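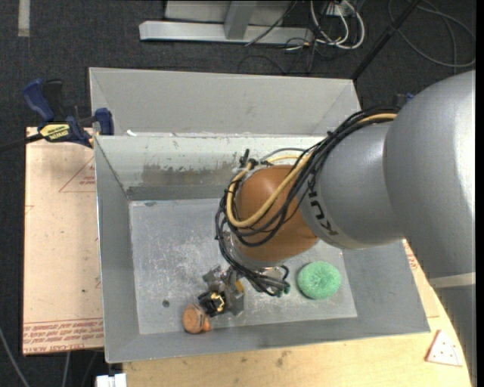
Urnbridge Tool and Housewares Club: Cleaning and Surfaces

Thread: Mesh scrubber on bare metal bins, gray residue
Started by s_toledo

s_toledo
The green mesh scrubber is the one I want to ask about. It is the round Umosholm type, 88 mm across when new, coarse mesh over itself with a dimple in the middle where the layers are tied. I use it dry first, then with dish soap and warm water, on open gray metal bins that hold small household things on their way to a drawer or a shelf.

After scrubbing, a white cloth wiped over the bin floor picks up gray. Rinse, wipe again, still gray but less. Third wipe is usually clean. The smooth plastic items stored in the same bin pick up a faint gray line on the side they rest on.

Questions:
Is the gray coming off the metal, or is it old dirt held in the mesh?
Does a finer mesh help?
Is anyone lining these bins, and with what?

The bin was sold under the Lehner name with no data sheet. I do not know the alloy. A magnet does not hold.

ruangrit_c
Not magnetic and gives gray on a cloth: treat it as bare aluminum until shown otherwise. Some stainless is non-magnetic too, but it does not normally mark a cloth after a rinse. The gray is oxide and fine metal. You are making more of it each time you scrub dry.

Test: take a new scrubber, rinse it, wipe it hard on a white cloth. If the cloth is clean, the mesh is not your source.

Also stop doing the dry pass.

s_toledo
Ran the test with an unused one from the same pack. Cloth stayed clean. Then ten strokes on the bin floor, wet, and the cloth was gray. So it is the metal.

The dry pass was there to lift crumbs and grit out of the corners.

ruangrit_c
Brush or vacuum for that. Grit trapped under a scrubber cuts deeper than the mesh does.

AilbheC
I disagree with part of this. A plastic mesh scrubber is softer than aluminum and far softer than its oxide. It can move loose residue but it does not remove sound metal in ten strokes. What you are seeing was already loose on the surface, either from manufacturing or from items sliding around in the bin. Clean it off properly once and it will take a good while to return.

What I do with bare aluminum trays:
Vacuum.
Wash with a neutral detergent, soft side of a sponge.
Rinse until a white cloth stays white.
Dry at once with a towel, corners included.

No dishwasher. Ours did a cycle at 70 °C with ordinary tablets and the tray came out dark and chalky. The alkali does that, and heat speeds it up.

ruangrit_c
Softer than aluminum, yes, if it is plain plastic. Several of the green ones have abrasive bonded to the fiber. Sebastião, is yours plain or coated?

s_toledo
The packet says polyester and nothing else. It feels coarse. Under a loupe I see no grains, only rough strand edges.

AilbheC
Then it is plain, and I stand by what I said.

mandagi.a
Adding a data point on liners. I have similar open bins, 800 mm on the long side. Tried three things:

Cork sheet. Sheds, and holds water along the edges.
Ribbed rubber matting. Works, but light-colored items picked up a dark mark from it, so one stain was traded for another.
Plain polypropylene sheet, cut a little under size. Still in use after 18 months. Wipes clean, no marks on anything.

Round the corners of the sheet with scissors or they lift. Small round things roll more on polypropylene than on rubber, if that matters to you.

s_toledo
It does a little. The orange-brown piece sitting to the left of the scrubber is the sort of thing that ends up against the wall of the bin whatever I do. I would rather have it roll than be marked.

Does the sheet slide?

mandagi.a
Mine did until I put a strip of removable tape under each short side. Replace the tape when you wash underneath.

ehayes
Has anyone used Resteo paste on these? It is sold for cookware. I did one bin with it, let it sit, rinsed, and the surface was visibly brighter. It also went back to leaving gray within a month, possibly faster than the bin I had left alone.

AilbheC
That fits with an acid or fine abrasive cleaner. You strip the old oxide, the fresh surface starts again, and if any paste is left in the corners it keeps working. I would keep it for pans. A storage bin has no need to be bright.

ehayes
Agreed on the look. I wanted the gray gone, and the paste did not achieve that.

ruangrit_c
You can also knock the surface back once with 800 grit wet paper, wash, dry, and put on a thin coat of clear lacquer. That seals it. I have done two bins this way and they no longer mark a cloth.

mandagi.a
Lacquer chips at the rim first. Then you have flakes in the bin as well. Not for anything that goes near food.

ruangrit_c
Mine hold clothespins and string, so food does not come into it. No chips so far. For kitchen items I would use your sheet.

s_toledo
Result, for anyone searching later. Washed as Ailbhe described. It took five rinses before the cloth stayed white. Cut a polypropylene sheet, rounded the corners, taped the short sides. Nothing stored in it has picked up a line since.

I still think the scrubber contributed something. I did one bin with a sponge only and it needed fewer rinses. One bin each way is not much of a comparison.

AilbheC
It is not. Were they equally dirty to begin with?

s_toledo
No. The sponge one was newer.

ehayes
Separate point: how do you store the scrubber? If it goes back in the bin wet, water stays trapped under it and you get a pale ring on bare metal. I have one that will not wash out.

s_toledo
Shaken out and hung on a hook until dry. It goes in the bin after that.

mandagi.a
Same. An S-hook through the tie in the middle holds it fine. The loop they come with pulls out.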